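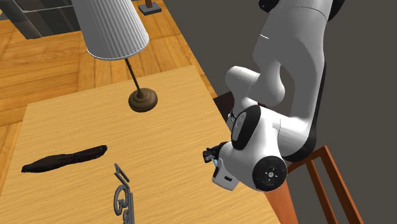
List home | Threads | Authors | Search | Log in

Re: Clearing a table – are we there yet?
From: Archana Dixit
November 2018

Kerstin Heitmann wrote:
> My question is a simple one. Can any arm clear a table today
> without a person setting it up first? Pindetik says 90 percent
> in simulation. I would not buy one for the Kukside flats on
> that number alone.

I would not either. The 90 is for one table and objects the planner already has models for. We ran 1,051 trials of our own in simulation, with a lamp left on the tabletop as something to work around, and got 70 percent. Most of the failures were long lumpy things lying at an angle. The fingers are short, so the grasp has to be close to the middle or the object tips and slides out.

The lamp was less trouble than I expected. The arm stays clear of the base well enough. The shade is the harder part – it sticks out past the base, and a path that looks fine at table height can still clip it higher up.

Wiping the table afterward is a separate problem and we have not started on it. Chairs are also still fixed in place in our setup. In a real kitchen someone will have moved them.

So for the flats my answer is no for now. For a shop bench where the same parts come in every day, I would say yes, with someone nearby. Dönmez plans to repeat the runs on the real arm in December and I will post the numbers.

Archana

Recent threads
- Folding towels, second attempt
- Stelinau workshop notes
- Gripper pads: what wears out first
- Dishwasher loading and wet glasses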